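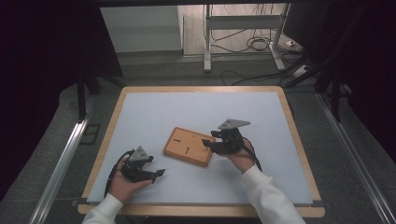 Board on the work mat, slot marks facing up.

Hanging a Wooden Board on Keyhole Slots

A keyhole slot is a round hole joined to a narrower channel. The screw head enters at the hole and the shank slides along the channel until the board is seated. These instructions cover small solid wood boards up to 800 g with slots in the back face. Heavier boards need a cleat and are covered on the Ritano page.

Tools and parts

Work mat, large enough to support the whole board
Masking tape, 1 in. wide
Sharp pencil
Steel rule and spirit level
Drill with a bit to match the wall plug
Pan-head screws and plugs, one per keyhole slot
Scrap of wood for testing the screw

Preparing the surface

Cover the table with the mat and brush it clean. Grit under a raised rim will scratch it as soon as the board is turned. Set the board near the middle of the mat, slots up, and keep both hands free to turn it. Leave drill bits and screws off the mat until they are needed.

Checking the slots

Not every slot on the back of a board takes a screw. A slot with a round hole at one end is a keyhole. A plain slot with no round hole may be for a cord or a locating pin and should be left out of the layout unless the maker's sheet says otherwise.

Check the direction next. The board drops onto the screw, so the round hole must be at the lower end of the channel when the board is on the wall. If the hole is at the top, rotate the board a half turn and look again. A channel that runs sideways will hold a board, but it can be knocked off by a push from one side.

Try the screw in each keyhole by hand. The head should pass through the hole without force and the shank should slide to the end of the channel. If the head binds, use a smaller screw. Do not widen the channel.

Making the template

1. Lay a strip of masking tape over the keyhole, in line with the channel, and press it down with a fingertip.
2. Rub the side of the pencil lead over the slot until the outline shows through.
3. Mark the closed end of the channel. The screw goes there and the round hole is ignored.
4. Mark the top edge of the board on the tape with an arrow.
5. For a board with 2 keyholes, use one continuous strip so that the spacing is carried over.
6. Measure from the closed end to the top edge of the board and write the figure on the tape.

Peel the tape slowly. If it stretches, make another one.

Marking and drilling

Draw a light level line where the top edge will sit. In the Azevedo hallway the line is 1,505 mm from the floor, under a 2,215 mm ceiling. Measure down from the line by the figure on the tape and fix the tape to the wall, arrow up. A tape taken from the back is a mirror image of the wall, so for off-center slots turn it over and hold it in place with fresh tape.

Drill through the mark, clear the dust, and fit the plug flush. Drive the screw until the head stands off the wall by the depth of the channel lip plus 1 mm.

Hanging

Hold the board by its sides, feed the head into the round hole, and lower it. If the board rattles, take it down and turn the screw in a quarter turn. If it will not slide, back the screw out by the same amount. Erase the pencil line once the board sits flat.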